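Settling in an older cat
2024-01-22
Posted by the Drondham cat blog

We brought Nakent home in December. She is 11, black with a white chin, and had spent 40 days in the pen at Halaler. The fee was 119 pounds with her jabs done.

For the first 2 nights she stayed behind the washing machine. I left food and went to bed. On the third she ate while I sat on the floor, and now she sleeps on the stairs – always the same step.

Her kidneys are not great, so she is on wet food only. Taheri, our old tabby, ignores her. 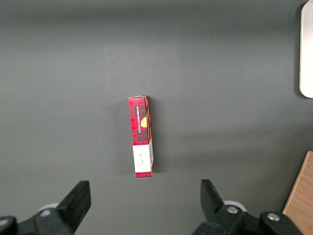 Comments

Glad she got a home. Ours hid for nearly a fortnight.

Does she drink from a bowl? Mine only likes the tap.

Contact | Copyright 2024 | Back to top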